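Dell desktop shuts off after a few seconds, heatsink is off, is the board or the power supply to blame?

Posted in Hardware: Desktops, Zirnden Community Help

zirnden_backroom

I have a Dell desktop tower with a green motherboard. It came out of a stack of retired office machines, and I would like to use it as a small file server. The original fault was that it ran for some minutes and then powered off without warning. I took the side panel off, laid the case down, removed the heatsink and cleaned the processor. The heat spreader was covered with gray paste that had dried to a crust. It came off with isopropyl alcohol and coffee filters.

After cleaning, and before refitting anything, I pressed the power button once to see whether the supply was alive. The power LED came on, the fan turned, and the machine shut down after a few seconds. I have not tried it again.

What I know so far:

The supply is the one the machine shipped with.
The processor is seated and the lever is down. I did not take it out of the socket.
Drive cables are still connected at the drive end.
The memory I intend to use is on the shelf in an antistatic bag. It passed a test overnight in another machine.
The four-pin connector near the socket is the part I am least sure of. I may have unplugged it, and I do not remember whether there was a plug in it before I started.

Photos of the inside follow, before I put any of it back together.
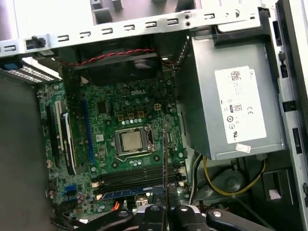
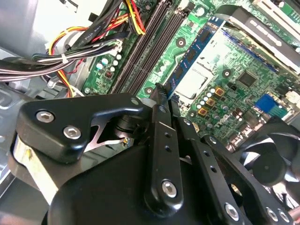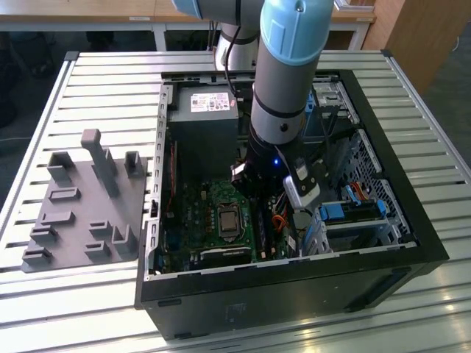
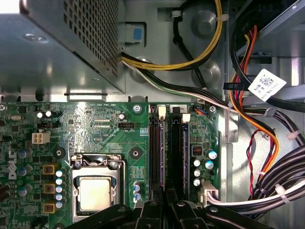

Three things I would like to settle. Does a shutdown after a few seconds point to the supply, or is it expected with the heatsink off? Does the four-pin connector have to be used on a board like this? And in what order should the parts go back, so that I can tell which one is bad if it fails again?

I have a multimeter and a tube of Plelto paste, bought new. I do not have a second supply.

Wyn Lloyd

Do not power it again without the heatsink. A bare processor of this type reaches its thermal cutoff in seconds, and the board then removes power. The behavior you saw is consistent with that and tells you nothing about the supply. One short run is unlikely to have done damage. Repeating it is a poor idea.

The four-pin connector must be populated. It carries 12 volts to the processor's regulators, separately from the main connector. Look for a square plug with two yellow and two black wires coming from the supply. On Dell cases the lead is often routed along the chassis wall and held by a clip, and if it has been pulled back under the clip it can look too short to reach. Free it from the clip, plug it in until the latch catches, then clip it again.

Order of assembly:

1. Unplug the mains cord. Hold the power button in for 30 seconds to drain the supply.

2. Wipe the heat spreader and the base of the heatsink once more with alcohol. Let both dry.

3. Apply paste the size of a small pea in the center of the spreader. Do not spread it by hand. The pressure of the heatsink does this.

4. Lower the heatsink straight down. Turn each screw two turns, then the one diagonally opposite, and continue until all are snug. If you tighten one corner fully first, the base tilts and the contact is bad.

5. Connect the fan to the header marked FAN_CPU. You can read the label on the board next to the header in your last photo. Dell firmware stops with a fan error if it sees no speed signal there.

6. Fit one memory module only, in the slot numbered 1 on the board. Press until both end latches close.

7. Leave the drives disconnected at the board end for the first start.

8. Connect a monitor and the mains cord, then start it.

If you reach the setup screen, leave it there for 30 minutes. If it stays on, shut down and add the second module, then the drives, one at a time, with a start between each. The part added immediately before a failure is the one to suspect.

If it shuts off in seconds with the heatsink correctly mounted, measure the supply. On the main connector, with the machine off and the cord in, the standby line should read close to 5 volts. With the machine running, a yellow wire should read between 11.4 and 12.6 volts against a black one. Anything lower during the first seconds points to the supply.

One remark on the original fault. Dried paste can account for it completely — the crust you describe conducts heat poorly, and a machine in that state will run at idle and cut out under load. I would not order any parts yet.

mathias_trindville

its the power supply. had 8 of these at work and in every one it was the supply. swap it and see

Some Dell supplies are odd sizes so measure first. also blow the dust out of it while youre in there

zirnden_backroom

Thank you both. I found the four-pin lead, and the plug reaches the connector easily. The heatsink is back on with new paste, tightened in the diagonal order. One module fitted, drives disconnected.

First start: two beeps, no picture. I reseated the module, which had closed on one side only. Second start: setup screen, with a message that the time and date are not set. It has been on for the full 30 minutes, and the fan speed is steady.

The yellow wire reads 12.1 volts with the machine running, so I will leave the supply alone for now.

Wyn Lloyd

12.1 is fine. The clock message usually means the coin cell is flat. It is a CR2032 on most of these boards. Replace it with the cord out, then set the date and check that the SATA mode is the same as it was when the operating system was installed, if you mean to keep that installation. A flat cell returns the mode to its default, and the old system may then refuse to start.

Before you close the side panel, check that no cable can touch the fan blades. The drive cables are the usual offenders once the case is stood upright. A zip tie to the nearest fixed bundle is enough.

zirnden_backroom

Battery changed, date set. Second module and both drives added one at a time without trouble. It is now copying 3000 files to the second drive as a load test and has been up since this morning. I will mark this as solved if it is still running on Monday.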